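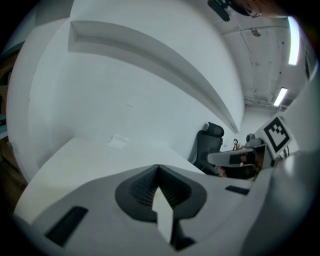
Attached photo: light grey plastic and dark grey rubber, close up

Re: [tankwater] Pump cycling overnight, and first flush question

Replying to the list as well, as the same thing came up over winter and the answers went to people off-list.

> We moved to a place outside Kotlow in September and are on tank water
> for the first time. The pump is a Biwott pressure pump with the
> controller on top. During the day it behaves. At night, with every tap
> off, it kicks in for a second or two, stops, and does it again a while
> later. It is under the bedroom window so we hear every one of them.

Short bursts with all the taps off mean the line is losing pressure somewhere and the controller is topping it up. The water is either going out of the house side through a leak, or going back through the pump into the tank.

Shut the valve on the outlet side of the pump, before the pipe goes to the house. Leave the pump switched on and wait an hour. If it still cycles with that valve shut, the loss is at the pump or behind it, and the usual culprit is the check valve. A bit of grit on the seat is enough. If it stays quiet, the leak is on the house side and you go looking there.

On the house side I would start with the toilets. Put some food colouring in the cistern before bed and don't flush. If there is colour in the bowl in the morning, the outlet washer is passing water. It's a cheap part and the hardware shop in Kotlow keeps them. Ours had been weeping for most of a year and I only found it when I was chasing something else. After the toilets, check the garden taps, then the relief valve on the hot water service. A relief valve that drips a bit while the water is heating is normal. One that runs all night isn't.

Underground pipe is the one everybody dreads. We have around 30 metres of poly between the shed and the house and the leak, when we had one, was at the joiner nearest the shed. It made a green patch in the lawn in February, when the rest was dead. If you have an unexplained green patch, dig there first.

> Someone told us a pressure tank will fix it. Is that right?

It will make it less frequent. The small pressure tank holds a bit of water under air pressure so the pump doesn't have to start for every dribble. The leak will still be there, so find that first. That said, I think they're worth having anyway, especially with a pump near a bedroom. Check the air charge once a year with a tyre gauge, pump off and a tap open. If water comes out of the air valve the bladder has gone.

> There is a first flush diverter on the downpipe nearest the tank but
> nothing on the other one. Does it need 2? The one we have never seems
> to drain down between showers.

Each downpipe that feeds the tank separately wants its own. If they join before the tank you can get away with a single bigger one after the join, but most of the older houses out this way have them coming in separately. The size depends on the roof area draining to it and how dirty the roof gets. With gum trees overhanging, go up a size.

As for not draining, the slow release hole at the bottom will be blocked. Unscrew the end cap (stand to one side, what comes out is foul), rinse the little screen and clear the hole. I do mine when I clean the gutters and again after any dust. If it's full when the rain starts it does nothing at all and the dirty water goes straight to the tank.

> The filter under the sink is a Gusteck and there's no date on it. How
> long do they last?

With no date on it, assume it is finished and change it. Write the month on the new cartridge in marker. We get about six months from the sediment one and a bit longer from the carbon, but that depends on what comes down the line. If the flow at the kitchen tap has dropped off and the rest of the house is fine, it's the filter.

Turn the pump off at the power point and open the tap before you undo the housing. Smear a little silicone grease on the O-ring when it goes back together - food grade, not the plumbing petroleum stuff, which swells the rubber.

> Last one. Is there any way of knowing how much we're using?

You can put a cheap brass meter on the line after the pump. I did this after the underground leak. Over the first month it read 3435 litres, which was lower than I had expected for 2 adults, although we were away for part of it. The better use of it is reading it last thing at night and first thing in the morning. If the number has moved and nobody got up, you have your leak.

The other way is to dip the tank with a stick. It's rough, but it costs nothing, and it will tell you when to ring the carrier. On that point, the Grustport carrier was booked out well ahead last summer. Don't leave it until the outlet is sucking air. Pumps don't like running dry and the cut-out on the older Biwott controllers is slow to act.

If the outlet valve test points to the check valve, post again before you order one. There are different threads depending on the age of the pump and I bought the wrong one the first time. I still have it in the shed, one inch brass, unused, and you can have it if it fits.

Also, whoever has the list's gutter vacuum, could it go back to the hall by the end of the month please. There's a name down for it after you.

--
tankwater mailing list, Kotlow and district
To unsubscribe, send a blank message with "unsubscribe" as the subject
Please trim quoted text when replying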